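Ribbed pads vs. smooth fingers on handheld grippers, two-handed door tasks
Forum: Grippers and End Effectors
Replies: 8

sundlow_kaja
Finally got both styles going in the same week, so I'm starting a thread before I forget everything! We've been doing two-handed cabinet doors with handheld grippers, wrist camera on each, fisheye lens. One pair has the ribbed soft pads, the other pair has the plain hard fingers we printed in January. Same cabinet, same handles, 400 takes with each.

I went in expecting the soft pads to be a little nicer. They are a LOT nicer. With the hard fingers you have to come at a vertical bar handle dead square or the whole thing rolls in your grip, and then your wrist twists to make up for it and you get this ugly little hook in the trajectory. The ribbed ones just settle onto the bar. I'm kind of in love.

Kaja

hgill_arms
Great timing, we're picking pads this month. Which way do your ribs run, along the finger or across it? We tried across and they grabbed beautifully on pull but shredded at the tips.

sundlow_kaja
Along the finger! I haven't tried across. No shredding yet but the tips are getting shiny.

Reteo_Raghavendra
I'm going to be the grump. Soft pads feel wonderful in a human hand and then you put the same fingers on the arm and discover how much your hand was doing. We ran a set at Ondrejka on a six-axis arm and the give in the pad meant the handle position wandered between grasp and pull. On a stiff finger, what the camera sees is where the handle is. I'd take ugly wrist hooks over that any day, you can filter those.

Also, were the takes with the two pairs done by the same people? Because by take 200 everybody gets good at doors.

sundlow_kaja
Fair, and no, not entirely. Nghĩa did most of the hard finger runs and I did most of the soft ones. We should have swapped halfway through. On the wandering, did you have markers on the finger mounts? We read the opening width off a marker on each side, so squish shows up as a bit of extra closing and you can at least see when it's happening.

Reteo_Raghavendra
No markers, we used the encoder. I'll admit that's a difference. But the marker tells you where the mount is and says nothing about where the handle went inside the pad.

nghia.g
Hi, I'm the hard finger guy. For the record I was not "good at doors by take 200", I was good at doors by take 6 :)

Raghavendra is right about the stiffness but I think he's picturing a heavier door. A light cabinet door needs so little force that the pad barely moves. Where soft really hurt me was the drawer we did after, the one that sticks. You pull, the pad stretches, the drawer lets go all at once and you've got a jump in the data that has nothing to do with what your arm meant to do.

So my vote is soft for doors and hard for drawers, and yes I know that's annoying for anyone who wants one finger for everything.

hgill_arms
That's annoying for anyone who wants one finger for everything.

Has anybody tried a soft pad with a stiff insert? I have a bag of offcuts and a free Monday.

diep_lai
We did at Wurkivside! 2 mm of soft on a stiff core, ribs along the finger. It kept most of the nice settling Kaja is talking about and the drawer jump got much smaller. Gluing it was miserable, though, and two of them peeled. Please try a mechanical lock if you have the patience, a dovetail or something, I'd love to see it.

One thing I'd add on cameras. If you run fisheye, check your markers with the fingers wide open, and under the lights you'll really be using. We lost tracking in 855 frames out of one 3005-frame recording and it was nearly all at full open, where the markers sit low in the view and the lens bends them the most. Moving them inward on the mounting plate fixed almost all of it. Kaja, how far out do yours get? Could you post a view with the fingers apart?

sundlow_kaja
Ooh, good one, I hadn't looked at full open on its own. Mine are on the plates just below the pads, one each side. This is from the soft pair, with a hand on the left holding the orange-finger gripper and the left door already partway out. See what you think of the marker spots, and if they're too low I'll happily print new plates!
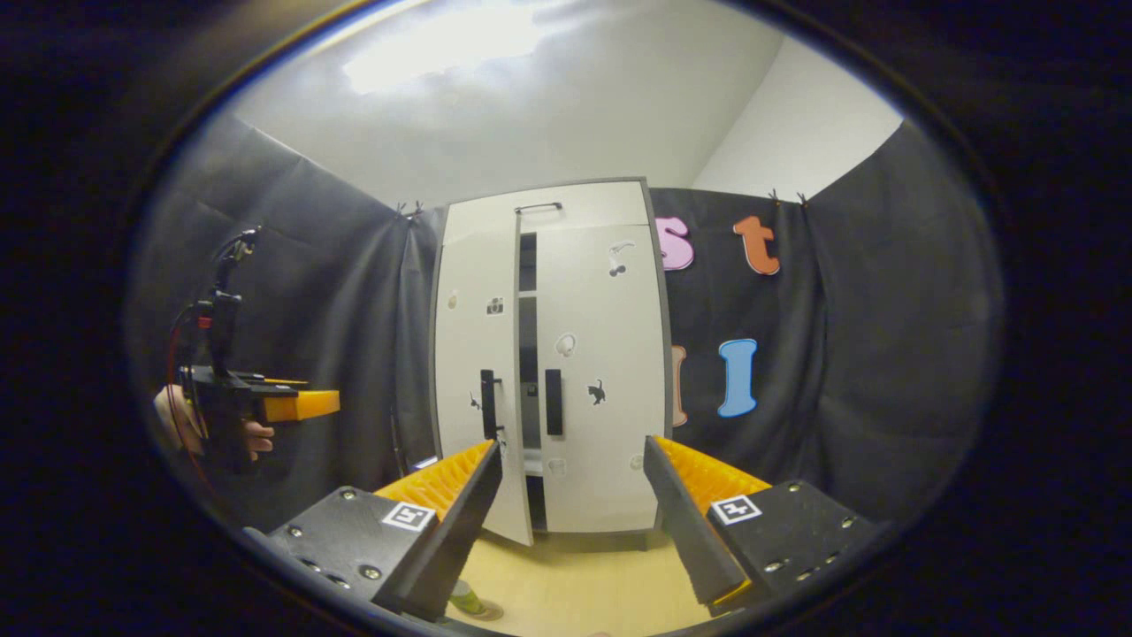
Related threads in Grippers and End Effectors

Dovetail or glue for two-material fingers?
Reading finger width from markers or encoders
Best lens for wrist cameras in tight cabinets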